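Butcher block top: oil it, seal it, or leave it alone?

Asked in Home & Kitchen > Tables and Counters
183 views, 3 answers

I bought a butcher-block tabletop from the Feltthorpe outlet in October. It's the mixed kind, pale strips next to tan next to reddish brown, and it gets used as a work table where mugs, trays and bowls get set down all day. The care card that came with it says to apply Nuseo Board Oil every month "for the life of the product." The oil is sold by the same store, at the same counter, by the person who hands you the card. You see where I'm going with this.

I have put on exactly one coat. The table looks the same to me as it did before. My neighbor has an uncoated one and it also looks fine. Is monthly oiling a real thing, or is this how they sell oil? And does anybody believe the claim on the can that it "feeds" the wood? The tree is dead. I don't think it's hungry.

Not a cutting surface. Mostly cups and a tray.

Answer 1 (17 found this helpful)

Monthly is too much for a table nobody chops on. You want something on it, though, or a wet mug bottom will leave a ring sooner or later. I go by water drops. Put a few on the top, wait five minutes. If they bead up, leave it alone. If the wood goes dark under them, it's ready for another coat. With mine that works out to twice a year, three times if the heat has been running a lot.

Plain food-grade mineral oil from the drugstore does the job. I've used the Nuseo can too and couldn't tell you the difference, except that it smells like oranges and costs more. Wipe it on, leave it overnight, wipe off what's left. Do the underside at least once. People skip that, and then one face takes up moisture faster than the other and they wonder why the top cupped.

"Feeds the wood" is label talk. Ignore it.

Answer 2 (2 found this helpful)

just put polyurethane on it and be done. 3 coats of Cropper satin, had mine for years

Answer 3 (6 found this helpful)

I'd be careful with the answer above. Poly is fine until it gets scratched, and then water gets in under the film and you have a gray patch you can't fix without sanding the whole top. Also, the asker already has oil on there. Film finishes don't always stick to oiled wood, so you'd want to clean it well, let it sit a good long while and try a spot on the underside first. Three coats and done is only true if you started with bare wood.

Hardwax oil is the middle option. I used the Ukumex one. The can promises it's "stain proof," which I doubted, so I left coffee on a scrap overnight and got a faint mark. Better than mineral oil, not what the can says. Spots can be touched up without stripping everything, and that's the reason I'd pick it again.

Whichever way you go, a tray with a raised rim will do more for the wood than the finish does. If the mug lives on the tray, the ring goes on the tray. Lift it up now and then and wipe under it, since damp gets trapped there too. I've seen more damage from a tray that never moved than from any cup.

And keep the care card if the top has a warranty. I'd want to see where it says monthly in the warranty itself before I believed it mattered, but I'd keep the card.

Last edited 26 March 2024

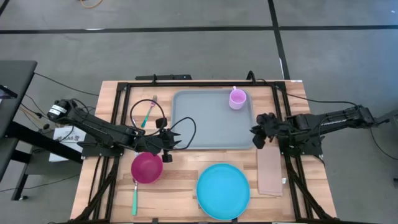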